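About Isadside

Posted 11/15/22 by Ivars Kütt, Director
39 shares | 3 comments

Isadside is an independent test house for robot grippers, arms, wrist cameras and controllers. We serve manufacturers, system builders and technical schools that must choose between products which look much the same on paper. We do not sell equipment, and we do not accept commissions from those who do. Our income comes from testing fees and from the courses held at our training center in Ralgate.

The company began as the measurement section of Grateck, a builder of packing lines. Its staff were asked so often to settle arguments over which gripper should go on which arm that the section was given its own budget, and later its own name and premises. Grateck remains a customer on the same terms as any other. Its products are tested under the same rules and its reports carry the same warnings where warnings are due.

What We Do

A customer normally comes to us with a task and a short list. The task may be lifting a carton flap, setting a glass vial in a rack, or picking one part from a tray of similar parts. The short list may hold two grippers or a dozen. We agree on a test plan in writing, fix the number of trials before work begins, and run every product on the list through the same plan. For most gripper comparisons the plan calls for 200 grasps for each product and each object. Results are reported in full, including the trials that failed and those that had to be stopped.

To date we have completed more than 114 comparison studies. Most concern two-finger grippers, which are still the most common choice among our customers. Suction cups, soft fingers and tool changers make up the remainder. We also compare controllers, chiefly on how closely an arm follows its planned path at low speed and how it behaves when a finger meets an object earlier than expected.

Testing in Simulation

Every gripper study at Isadside begins in simulation. Models of the arm, the gripper and the camera are loaded into Mets, our in-house test bench software, and the planned grasps are run there before any hardware is mounted. Simulation allows our engineers to discard finger shapes that plainly do not suit the task, and to decide where a camera should be placed so that the fingertips and the object can be judged together.

The first objects used are always simple. A plain cube has flat faces and known dimensions, and a grasp that cannot be made to work on a cube will seldom work on a bottle or a bag. Strong colors are preferred, as they keep the edges of the object distinct from a pale table.

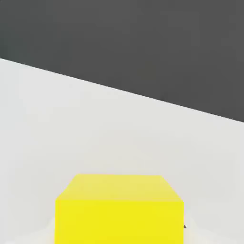
Source: Isadside / Mets simulation. Yellow test cube on the pale tabletop.

Camera position receives particular attention at this stage. A view taken close to the object shows the top and front faces well but may leave very little of the fingers visible, and pale fingers against a pale surface are difficult for both software and staff to make out. Engineers therefore compare several camera positions and several finger colors before recommending either. The chosen position is recorded in the report together with the positions that were rejected.

Simulation has limits, and our reports state them. Friction, cable drag and wear on finger pads are only partly modeled. No gripper is recommended by Isadside on the strength of simulated results alone. Products that pass the first stage go on to the hardware room, where the same plan is repeated with real arms and real objects. Where the two sets of results differ, both are printed side by side and the difference is discussed.

Our Facilities

The main laboratory has three hardware cells, each with its own arm mount, lighting and safety fence. Cells may be reserved by customers who wish to attend their own tests. Visitors are asked to observe from outside the fence and to leave the operation of controllers to our staff. A separate room is set aside for long wear tests, which run overnight under remote supervision.

The Ralgate training center offers short courses in gripper selection, camera mounting and controller setup. Courses are open to working technicians and to students in their final year. Each course includes time in Mets and time in a hardware cell, and participants write a brief comparison report of their own, which is marked by the engineer in charge.

Our People

Isadside employs 39 people, including test engineers, technicians, software developers and office staff. The company is led by its director, Ivars Kütt, who joined Grateck as a controls technician and took charge of the measurement section two years before it became a separate company. Engineers are assigned to studies by task and do not work on a product made by a former employer. A second engineer reads every report before it is released.

Independence and Confidentiality

Customers own their reports and may publish them whole. They may not publish extracts, rankings or single figures without our written consent. Product samples are returned at the end of a study or, if damaged in testing, are kept until the customer has had the opportunity to inspect them. Design files supplied for simulation are stored separately for each customer and are deleted on request once the final report has been accepted.

Manufacturers whose products are included in a study at the request of another party are informed of the test plan and may comment on the settings used for their equipment. Such comments are printed as an appendix. They do not alter the results.

Working With Us

Inquiries about comparison studies should include a short statement of the task, the weight and size of the objects to be handled, and the arm and controller already in use, if any. Our office will reply with a proposed plan and a fee. Schools and colleges wishing to reserve places on a Ralgate course should write to the training office, stating the number of students and their year of study.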